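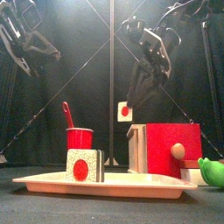 Is it still skipping after the second firmware update, or only on the mosaic file? We ask as the log you attached stops halfway through a snowflake.

Reply from customer, 9.40 am

Still skipping. The snowflake was where my patience stopped as well.

To recap for whoever has picked this up: the machine is a Borkex cutter, the design software is Bivia, and the job is a mosaic panel for the front of a greetings card. It has 300 little squares, which sounded charming when I bought the file. The cutter does the outer border beautifully, starts on the squares, and then drifts to the left as if it had somewhere better to be. By the bottom row the squares overlap the border and the panel comes away from the mat in two pieces.

Things I have already tried, so that we don't go round again:

Cleaned the mat. Bought a new mat. Cleaned the new mat.
Changed the blade.
Changed the card from the thick pearl stuff to ordinary white, which cut just as badly but cost less.
Turned everything off and on, several times, with feeling.

Plain shapes are fine. I cut a set of scalloped circles last night for a birthday card and they were perfect, so I don't think the rollers are worn.

Support, 10.15 am

Thank you, that's a very full list. Could you tell us which shop the file came from, and whether you resized it? Could you also open the job panel and read us the point count at the bottom?

Customer, 10.50 am

It's from Serrano, the winter panel set. I did resize it, to fit a square card with a narrow margin. I have done this with every file I have ever owned.

The point count says 998. I don't know if that's a lot. It looks like the sort of number that would like to be a thousand but ran out of breath.

Support, 11.30 am

It's a lot for one group. When a grouped design is scaled down in Bivia, the squares are redrawn in the order they were made, and in this set the order jumps from one side of the panel to the other. The mat then shuttles back and forth at full speed, and light card can creep by up to 2 mm over the whole job. Your scalloped circles wouldn't show it.

Please try the following:

Ungroup the panel after resizing.
Select only the inside squares and choose Sort by Row.
Move the border to the end of the cutting order.
Set the speed to 3.
Cut one test on scrap before using the pearl card.

Customer, 12.20 pm

There is no Sort by Row. There is Sort by Colour, Sort by Size, and a greyed-out thing called Arrange Smartly, which I have been clicking on out of spite.

Support, 12.35 pm

Apologies, the option is hidden when the border is selected along with the squares. Click away from everything, then drag a box over the inside only. Arrange Smartly needs the Triltidau add-on and would not help with this.

Customer, 2.10 pm

Found it. It lives in a menu I would have sworn I'd already opened.

Test one: the squares stayed where they were told, all the way down. One corner didn't cut through, but that was a bit of fluff from the old mat, now promoted to the new mat.

Test two, on the pearl card: all good, border included. It takes an age at that speed and sounds like a mouse eating a cracker, but I have a panel in one piece. I've stuck it over dark blue with foam pads and the gaps look nice and crisp.

Two requests before you close this. Please put the bit about the border into the help page, which at present says "sort as desired". And is there a way to save the cutting order with the file? I have a dozen of these to make and would rather not do the box-dragging every time.

Support, 2.45 pm

Very glad to hear it. We've passed the help page wording on. To keep the order, use Save As Project in place of Save, and leave the panel ungrouped. If you resize it again you will need to sort it again.

We'll leave the ticket open until you've cut a few more.

Customer, 4.05 pm

Saved as a project, closed it, opened it, order still there. Third panel is cutting now. You can close the ticket.

Status: Closed by customer
Category: Cutting order / scaled files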